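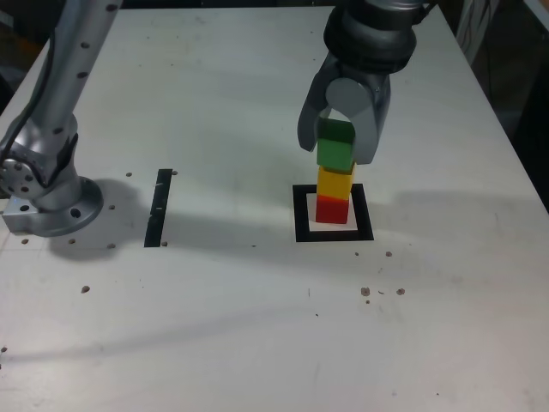

How long should a single demo run when people are walking in and out the whole time?

Short enough that someone who wanders in halfway through can stay for the next one without checking their phone. We settled on two minutes from start to reset, and I would not go longer.

Notebook, June, open day at the Onuvcombe workshop. Writing this up in the evening with my feet on a chair, so forgive the order of things.

Doors were at ten and we had people in the corridor well before that, which was lovely and also a bit of a shock, as Damián was still redoing one of the tape lines. We had the block stacking on the white table all day: red, yellow, green, from the bottom up, on the paper target inside the taped square. I had argued for something fancier back in the spring (Corrado will remember, he sat through all of it) and I take it back completely. Everybody understands a stack of blocks. A grandmother understood it, a man from Guerra who buys conveyor parts understood it, and a very small boy understood it so well that he started calling out the next color before the arm moved.

Final tally from Loubna's clicker at the door was 252 visitors. Damián's log has 49 full stacking runs, and I've copied his sheet into the shared folder under Cevach, with his remarks left in because some of them are useful and the rest made me laugh.

Things that came up, for whoever sets up next time:

The shadows. With the overhead lights where they are, the arms throw big dark patches over the table, and people standing at the far side kept leaning in to see where the block was going. Sveva wants to try a soft lamp from the low side. I think that's worth an hour of somebody's time, but please test it with the detection running, as I don't want a repeat of what happened with the yellow block in the spring.

The table top. It's scuffed and there are little brown specks on it, and I noticed them far more with guests in the room than I ever do on a working day. Wipe it down before doors, and again at lunch.

The release on the last block. This is the moment everyone watches, with the fingers closed on the green one and the whole stack sitting there under it. Damián slowed the opening move after the second group and I liked it much better. It gives people time to hold their breath! Keep the slower setting for visitors. The file is saved as parameter set 544, and please don't save over it.

Questions we got a lot: does it know what red is, what happens if you move the square, how strong is the grip, can it do LEGO, is it hard to learn. Morena was wonderful with the last one. She had two girls from the secondary school up at the screen with her for a good while, going through the waypoints one by one, and they left with the Cestska leaflet and her email address. I do hope they write.

The man from Guerra asked for a proper quote on a sorting cell, and I told him Corrado would call. Corrado, his card is under your mug.

What I got wrong: my introduction was too long. I started with the history of the workshop, and by the third sentence I could see people looking past me at the table. From the early afternoon on I just said hello, pressed start, and talked while it moved, and it went so much better that I was a little embarrassed about the morning. Sveva had told me to do this at the rehearsal. Noted, Sveva.

Also, we need more chairs along the window, and a sign for the restroom that points the right way.

Still to do: back up the logs, peel and replace the worn tape, ask Loubna whether she kept the list of people who wanted the autumn date. Cookies are in the tin by the kettle, help yourselves.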